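人形机器人室内作业规范图集:搬运与投放

本页收录的是Ternwood测试间《人形机器人室内作业守则》中与搬运、投放有关的部分。守则由Elisa Sorrentino起草,Nazareno Cocco负责现场核对,目前用的是一月修订后的版本。完整守则有五章,这里只放第三章的图和对应条文,供新到岗的操作员、跟机员以及外来参观的同行查阅。

测试间按普通住家的样子布置,木地板、桌子、家电都是日常尺寸。条文也是按这种环境写的,不适用于有围栏的工业工位。工业工位请看Caruso那边的单独文件,两份文件的距离和速度数值不能互相套用。

一、开机前

地面先看一遍。机器人行走路线两侧各留45厘米,路线上不得有散落物。线缆允许存在,但必须在开机前确认走向,跟机员要知道哪一根是供电线,哪一根是数据线,哪一根只是家电自己的电源线。

吊挂点和保护绳每次都要用手拉一遍。保护绳不能绷直,也不能垂到手臂的活动范围里。绳子末端散开的,登记后在当班结束前更换。

急停按钮由跟机员随身带,不放在桌上,也不交给操作员。操作员的注意力在画面和手柄上,急停必须在另一个人手里。两个人之间先说好口令,“停”只有一个意思,任何人喊了都算数,喊完再讨论原因。

灭火器箱前面和箱门一侧保持可开启。箱顶不作为置物台使用,检查表上有单独一栏。

二、搬运与投放

搬运类任务从空容器开始练。桶、篮、杯都先空着走完整条路线,再按阶梯加重。每一级加重之后至少重复15次,中间出现掉落、碰撞或者人工干预的,计数从头来。

下面两张图均拍自同一测试间。

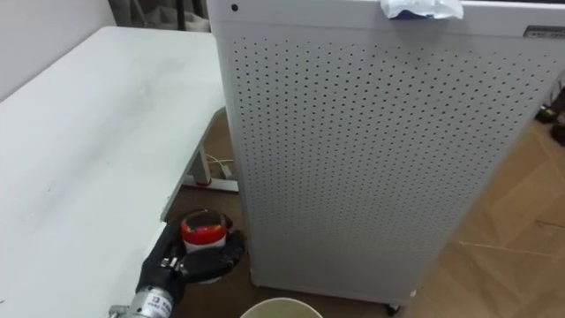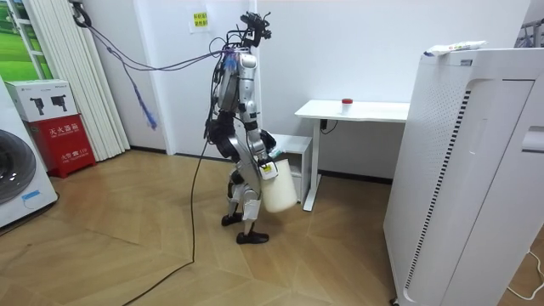 第一张:手爪在桌子与白色柜体之间的窄缝里夹持红白两色小圆筒,对应3.4条“窄缝内取放”。第二张:机器人单手提白色塑料桶,对应3.2条“单手提物行走”。

3.1 抓握确认

抓住之后先停两秒,再抬。操作员在画面里确认手指已经合拢,跟机员从侧面确认物体没有倾斜,两人都口头报“好”才能移动。只有一方确认的,视为没有确认。

抓握力按物体登记表设置。登记表里没有的物体,从最低一档往上试,不要从上一件物体的数值接着用。薄壁塑料容器特别容易在抓握力偏大时变形,变形后即使没有掉落也要记录。

3.2 单手提物行走

提物时步速上限降到空手步速的50%。起步和停步各留一步的缓冲,让桶或篮的摆动自己消下去,不用手臂去抵消摆动。手臂主动抵消会让上身跟着晃,保护绳也会被带动。

转弯时提物的一侧尽量在弯道外侧。实在做不到的,先停下,原地转好方向再走。提手与手指之间有滑动声或者能看到位移的,马上就近放下,不要坚持走到终点。

桶里装水的测试另有规定,须提前报备,当天供电线要改走高处,地面不得留任何插接头。

3.3 经过家电与家具

洗衣机、净化器、落地柜这类带轮或者较高的物体,一律按“可能移动”处理。轮子能锁的锁上,不能锁的在路线图上标出来。机器人手臂外侧与这类物体之间保持一拳以上的距离,跟机员站在能同时看到手臂和脚的位置。

物体顶上放的包装袋、纸盒、杂物,测试前收走。软包装碰一下就会滑落,落到脚边以后机器人未必能识别。Cocco在核对时把这一项从“建议”改成了“必须”,检查表也跟着改了。

桌上留有杯子等小件的,如果不属于当次任务,也要收走。属于任务的,位置写进任务单。

3.4 窄缝内取放

窄缝指两侧障碍物之间的宽度小于手爪张开宽度加五厘米的空间。这类任务只允许慢速档,并且只允许沿一个方向进出。进去时是什么姿态,退出时就按原路退,不在缝里转手腕。

投放点在缝内或者缝边的,容器开口须完整出现在操作员画面里才能松手。看不全开口时先退出来,调整视角,再进。不得凭上一次的位置记忆松手。

松手也分两段:先放松到物体能够自重下落的程度,停一下,再完全张开。一次张到底容易碰到旁边的柜体面板。碰到面板的,无论有没有留下痕迹,都记一次接触。

靠近地面的动作,要另外注意手指和腕部与地面、线缆之间的距离。线缆进入手爪下方时立即停,由跟机员在断使能之后移开,不允许用机器人的手去拨线。

三、人员站位

测试进行时室内最多三人:操作员、跟机员、记录员。参观者站在门外。跟机员不站在机器人正前方,也不站在供电线的内侧。需要伸手进入机器人活动范围的,先喊停,等操作员双手离开手柄,再进去。

递东西给机器人属于单独的任务类型,不能在搬运测试里顺手做。容器放歪了想扶一下,也算进入活动范围,流程一样要走。

鞋子和个人物品放到门口的架子上。这一条执行得一直不太好,每周三的检查里总有记录,请各位配合。

四、记录

每次测试结束后当场填表,至少写清楚任务编号、物体编号、重复次数、接触次数、掉落次数和人工干预的原因。原因一栏不接受“操作失误”四个字,要写具体动作,例如“松手时食指勾住筒口”或者“起步时桶碰到大腿”。

画面文件按任务编号存到Cirketti服务器,操作员视角和固定机位各存一份,缺一份的记录视为不完整,不计入重复次数。两路画面在测试开始时要对时,对时方法见附表二。

图集里用到的画面都经过核对,未在检查表上签字的测试不会选进来。需要引用图片的,请注明守则版本和条文编号,不要单独截图转发。

五、常被问到的几处

空手步速以哪个数值为准?以当天开机后第一次空走测得的为准,不用说明书上的数值。地板刚擦过或者换了脚底垫的,要重新测。

物体掉了能不能让机器人自己捡?可以,但要作为新任务开始,原任务按掉落结束。容器滚到家具下面的由人来取,取之前断使能。

保护绳碰到手臂怎么办?先停,让跟机员判断绳子有没有缠绕。只是搭在上面的,退一步放松就行;已经缠上的,断使能以后解开,再从开机前检查重做一遍。

Widden机型的手爪尺寸与本页条文中的默认值不同,窄缝宽度要按实际张开宽度重新计算,计算表放在工具柜门内侧。

对条文有修改意见的,写在测试间门边的登记本上,注明条文编号和遇到的具体情况。Sorrentino每月汇总一次,改动会先在检查表上试行,再写入守则正文。

相关页面:第二章 开机与急停 | 第四章 双手协作 | 检查表下载 | 附表二 画面对时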